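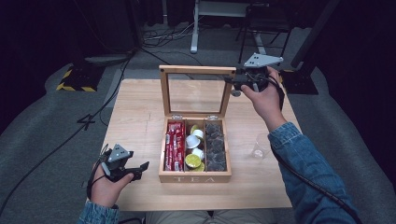 **To:** Grendeo, programme office
**From:** Valbona Ristić, Zenesari project
**Covering:** April to July

Your template asks for a one-line status. We are on budget, slightly behind on collection, and ahead on the part we thought would take until winter. The longer version follows.

## What we said we would do

The proposal promised a way of teaching two-armed robots household tasks from demonstrations that people give with hand-held grippers, with no robot present during the teaching. The question we asked you to pay for was narrower than that: can we tell, before training anything, which demonstrations are worth keeping? The usual answer in our field is to keep everything and buy more computers. You were clear at the kick-off that you would not be buying more computers.

Our answer is a scoring method called Rotano. It compares the two hands' motions over a demonstration and looks for stretches where one hand is waiting for the other. A little waiting is normal. A lot of it tends to mean that the demonstrator has forgotten what comes next, or is holding something in place out of nerves.

## The tea box

Most of this period went on one task. The demonstrator opens a wooden tea box, takes out one item from the compartment asked for, puts it down on the table and closes the lid. It was chosen because it looks easy. I am told this is the sort of thing reviewers like, and it has kept us busy for a whole quarter.

The lid is the difficult part. It has a glass panel in a wooden frame, and our depth estimates treat glass as a matter of opinion. With the lid up, the system sees the floor through it and concludes there is nothing there to close. In the first trained models the arm would reach politely through the place where the lid was and push the whole box backwards. We tried tape on the glass, which cured the problem and ruined the point of the exercise, so the tape came off again. What works is to give the model a short history of the gripper positions, so that it remembers having opened something.

The contents have been better behaved. Sachets standing in a row can be pinched from above, and the model learned that early. The round capsules roll when touched, and the demonstrators each have their own way of dealing with this, some of which I would not want a robot to copy. The flat packets lie on top of one another and come out in pairs more often than anyone would like. We have decided that two packets is a failure. There was a vigorous discussion about this over lunch and I would rather not reopen it.

## Results so far

We collected demonstrations from 16 people. None had used the grippers before, and each had the same short briefing and a practice go. Rotano then ranked their demonstrations within each compartment, and we trained one model on the better-ranked half and one on the lot.

Each model was given 45 trials on the robot, split evenly between the three compartments:

| Training set | Completed | Item taken, lid left open | Other failure |
|---|---|---|---|
| All demonstrations | 24 | 13 | 8 |
| Better-ranked half | 34 | 5 | 6 |

So half the data did better than all of it. I am pleased by this and also wary of it. It is one task, one box and one room. The gain comes mostly from the lid, where the discarded demonstrations contained a great deal of hovering, and a model trained on hovering hovers. On the capsules alone the two models are too close to call, and anyone who tells you otherwise at the summer meeting has been reading our slides from a distance.

We also ran the obvious check, a model trained on a random half. It landed between the other two, closer to the full set. I have left it out of the table until it has had its full run of trials.

## Things that went less well

**Cables.** The grippers are wired, and the cables run down the sleeve and away across the floor. People adjust to this by moving as though wearing a very formal jacket. It shows in the data as slower reaches on the side with the shorter slack. We have lengthened the cables, which has moved the problem to the floor, where people step on it. A wireless version is costed in the annex. I mention it without hope.

**Clock drift.** For eight sessions the left and right grippers disagreed about the time by enough to matter. Since Rotano is entirely about which hand is waiting for which, this was embarrassing. The sessions have been realigned using the moment the lid closes, which both grippers feel. Two could not be saved and are excluded from everything above.

**The Echeverri exchange.** The group at Echeverri agreed to run our scoring on their own folding data and send back the rankings. The rankings arrived in June, sorted alphabetically. We have asked again.

## Money

Spending is in line with the forecast apart from consumables, where we are over. The line reads "tea". The packets get crushed by repeated gripping and have to be replaced, and a crushed packet is easier to pick up than a fresh one, so we can't just carry on with the old ones. Your finance team has already written to me about this and I have replied at length.

## Before the next report

- Finish the trials for the random-half model, then report all three together.
- Repeat the comparison on a second task. The current favourite is a lunch box with a clip lid, with no glass in it anywhere.
- Find out whether a demonstrator's early attempts predict their later ones. If they do, we can stop poor sessions sooner and send people home with our thanks.
- Release the scoring code, once somebody other than me has managed to install it.

One request. The agreement has us reporting on "number of tasks mastered", and I would like to change that to completion rate per task. At present the honest figure under the old heading is none, and it will look odd next to the table.

Valbona Ristić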